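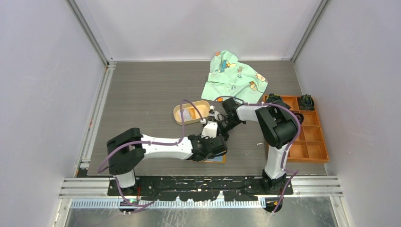 Tenant Forum > Building Notices > Revised quiet hours at Tuhumury Court

Posted by K_Negash, September 4, 2021
Residents are advised that quiet hours will begin at 9 p.m. in all units, effective next month. The office received 17 written complaints in April, most of them concerning the east stairwell. Questions may be submitted in this thread.

Reply from dessien_316
The lease states 10 p.m. Please identify the clause that permits a change during the lease term.

Reply from K_Negash
Section four allows management to amend the house rules with 30 days' written notice. Quiet hours are listed in the house rules - a copy was attached to each lease at signing.

Reply from dessien_316
My copy has no attachment. I request that one be sent to unit 316.

Reply from B.Tamiru
I support the earlier hour. Residents of the second floor have young children, and the stairwell door closes loudly at all times of night.

Reply from hailu184
The door is a maintenance matter and should be handled as such. I reported the closer in the spring and have received no work order. An earlier hour will not repair it.

Reply from K_Negash
The report for the door has been located. A work order will be issued to Gornetti this week. The 9 p.m. hour remains in effect as announced.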